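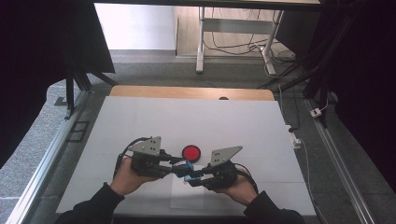
3.2 The table and its surroundings

All sessions were held in the Ruawai room, on the ground floor of the Brasik building. The room has gray speckled carpet and is larger than the work required. We used one end of it and closed that end off with dark curtains. The curtains were in place before our study began and we kept them, partly to cut down on reflections from the windows and partly so that people walking through the other half of the room would not distract whoever was working. With the curtains drawn, the light over the table changed little between morning and late afternoon. Readings taken at the board at 9 a.m. and again at 4 p.m. were close enough that we did not treat time of day as a factor.

The table has a light wooden top with rounded corners and a small round hole near the back edge. During pilot work in September we used the bare wood. Two problems came up. The grain made pale parts hard to pick out, and parts with a flat underside slid easily if they were bumped. We then covered most of the top with white Pladar board, leaving a strip of wood showing along the back. The board is laid in panels, and the seams between them are faint but can be seen from a seated or standing position. We considered filling them and decided against it. A filled seam would have to be cut open again each time a panel was replaced, and panels did need replacing when they became scratched.

The seams had one effect we had not planned for. Several participants used them as guide lines. When asked to set a part down in the middle of the board, they would line it up with a seam even where no instruction mentioned one. Placements made close to a seam were also straighter than placements made in the open area of a panel. We return to this in Section 4.1, where trials near seams are reported separately.

Long aluminum rails run along both sides of the table. They limit how far a person can lean in from the side, and in practice everyone worked from the front. Elbow room was adequate for all 30 participants, although the tallest of them reported having to stoop. The table height was fixed. We recorded standing height for each participant but found no relation between it and placement error.

3.3 Objects on the board

The objects came from the Skitari set, which was put together for this project by Angeliki Koutsoukos from items bought at hardware and craft stores. The full set is kept in a divided tray away from the table, and only the objects needed for a given trial are brought over. We kept the number on the board low. Pilot participants who were given a crowded board spent much of their time clearing a space, and the times we recorded said more about tidying than about placement.

Figure 3 shows a small blue object being held near the center of the board. A round red disc with a darker rim lies flat on the white surface just behind it, and a rectangular sheet of paper lies in front. Both colors stand out well against the board. The paper does not, being only slightly different in shade from what is under it, and this difference matters for the results below. A part resting on the paper is easy to see. The edge of the paper is less so, and a participant asked to place a part "just inside the edge" has to look for that edge first.

We tested whether a darker sheet would help. In 12 extra trials the pale sheet was replaced with a brown one of the same size. Placement near the edge was faster, but participants also began to treat the sheet as the whole work area and stopped using the board around it. Parts were crowded together on the paper, and the disc was moved aside more often to make room. Since our interest was in how people use the surface as a whole, we went back to the pale sheet for the main sessions.

The paper was not fastened down. Tape was tried at the corners and left a raised edge that small parts caught on. A loose sheet can shift when a part is dragged across it, and it did so in 11 of the main trials. Those trials were kept. The position of the sheet was noted at the end of each trial, and error was measured from where the sheet lay at that point.

3.4 Procedure at the table

Each trial began with the board cleared and wiped with a dry cloth. The sheet was laid down first, then the disc, then the part. Participants were told which part was to be moved and where it should end up, and were asked to work at a comfortable pace. They were not told that the position of the disc would be recorded. If they asked whether it could be moved, the answer was yes.

The instruction was read from a card. In the first few sessions it was given from memory, and the wording drifted - "put it by the disc" in one session, "put it next to the disc" in another. These phrases were not understood the same way. Participants who heard "by" left a wider gap than those who heard "next to". The sessions affected were dropped and are not included in the totals below.

A trial ended when the participant let go of the part and said they were finished. Corrections before that point were allowed and were counted as part of the trial. Corrections afterward were not. The distance from the part to the disc was measured with a steel rule to the nearest millimeter, edge to edge, by a person who had not read out the instruction. A second person repeated the measurement for nearly all trials, and where the two values differed by more than two millimeters the part was measured a third time.

In total, 139 trials were completed and measured. Parts dropped on the carpet were picked up and the trial was started over. The floor on both sides of the table was searched at the end of each session, as some of the smaller parts were hard to see against the speckled pile and two were lost for good during piloting. We would choose a plain floor if the study were run again, or put a mat down.

3.5 Limits of the setup

The arrangement described here is a tidy one. A kitchen counter or a home workbench has more on it, and the things on it have usually been there for some time. The white board also gives stronger contrast than most work surfaces in daily use, so the times in Section 4 are likely to be shorter than those for the same task on wood or stone. Differences between conditions should be less affected, as every condition used the same board and sheet.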